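公開日の見学で、シミュレーションの実演をどう説明すればよいでしょうか

**Clesby見学係**

お世話になっております。地域の生涯学習講座で、施設見学の引率を担当している者です。

11月26日(火)に、Skusten社の公開日へ受講者を引率いたします。先方の担当であるAshley Hulme様との打ち合わせを兼ねて、先日、実演の内容を事前に拝見しました。会場はClegg棟の2階で、双腕ロボットの操作を画面上のシミュレーションで見学する形式です。実機の展示は別の階にあり、今回の見学経路には含まれておりません。

受講者の多くはロボットに触れた経験がなく、年齢にも幅があります。資料を事前に配付する予定ですが、次の点の書き方に苦慮しております。

- 一つの実演で複数の視点の画面が使われること。ロボットの胴体越しに食卓を見る画面と、開いたグリッパーの二本の指が手前に大きく入る画面とでは、同じ作業の説明に見えないという感想が、同行した職員から出ました。
- 画面が傾いて見えること。胴体越しの画面では床も食卓も斜めになっており、酔いやすい方への注意書きが必要か迷っております。
- 手先側の画面では茶色一色の面が大部分を占め、どこを見ればよいか案内しにくいこと。

講座の資料はA4判1枚に収める決まりで、説明文は300字が上限です。どこまで書き、どこから当日の口頭説明に回すべきか、同種の見学を担当された方のご意見を伺えれば幸いです。
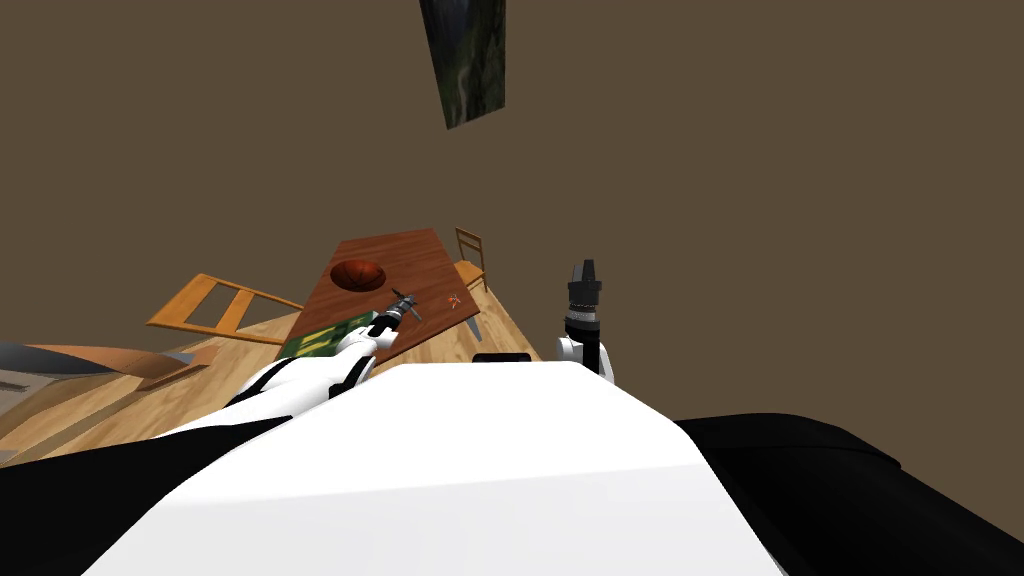
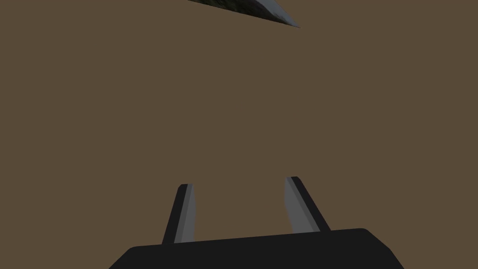
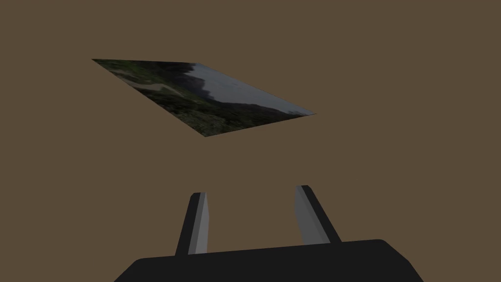

## 寄せられた回答

**元展示担当・北側入口**

企業の公開日で案内を務めておりました。資料には、視点の違いだけを書くことをお勧めいたします。

初めての方がつまずくのは、ほとんどの場合「今、誰の目で見ているのか」という点です。私どもでは次のような文を使っておりました。

> 画面には、ロボットの体の側から見たものと、手先の側から見たものがあります。手先の側の画面では、下のほうに黒いグリッパーが見えます。上に伸びている二本が、物をつかむ指です。

これで100字に満たない程度ですので、残りを集合時刻や持ち物に充てられます。

三つ目の点については、指の間に目を向けるようご案内ください。手先側の二つの画面は、いずれも指が開き、間に何も挟まれていない状態です。「まだ何も持っていない状態」を先に見ておくと、物をつかむ場面との比較ができます。背景が単調であることは、指の形を説明する際にはむしろ好都合でした。

また、胴体越しの画面と手先側の一方の画面には、どちらも風景の画が見えます。位置関係を尋ねられたときの手がかりになりますが、両者が同じ時点の画面かどうかは、担当のHulme様に確認なさってください。

傾きに関する注意書きは、資料ではなく、開始前に口頭で一言添えれば足りると存じます。途中退席が可能である旨と、出口の位置も併せてお伝えください。

**zokow_user_351**

酔う人は酔います。後方の席を空けておくとよいです。前列は画面が近すぎます。

**生涯学習課OB**

先の回答に補足いたします。

シミュレーションであることは、資料の冒頭に明記すべきです。以前、別の施設へ引率した際、「ロボットの見学」とだけ記したところ、実機を間近で見られるものと思って参加された方が複数おられ、終了後のアンケートで厳しいご指摘を受けました。題名を「画面で見るロボット操作」のように改めるだけでも、受け取られ方は変わります。

用語については、グリッパーに「物をつかむための手先の部品」と一度注を付ければ十分です。制御方式や関節の数まで書くと、当日の質問がそこに集中し、担当者の説明時間が不足いたします。

質疑の時間は確保されていますか。30分の実演であれば、10分は見ておきたいところです。質問は事前に用紙で集め、数日前までに先方へお送りすると、回答の準備をしていただけます。胴体越しの画面で左の手先が持っている黒っぽい小さな道具は何か、倒れているように見える椅子は作業に関係するのか、といった質問は当日出ることが予想されますので、含めておかれるとよいでしょう。

**Clesby見学係**(質問者)

皆様、ご丁寧にありがとうございました。題名を改め、視点の説明は例文を参考に作成いたします。後方の座席についても先方に相談いたします。

質疑は15分の予定です。質問用紙は次回の講座で配付し、とりまとめてHulme様へお送りすることにいたしました。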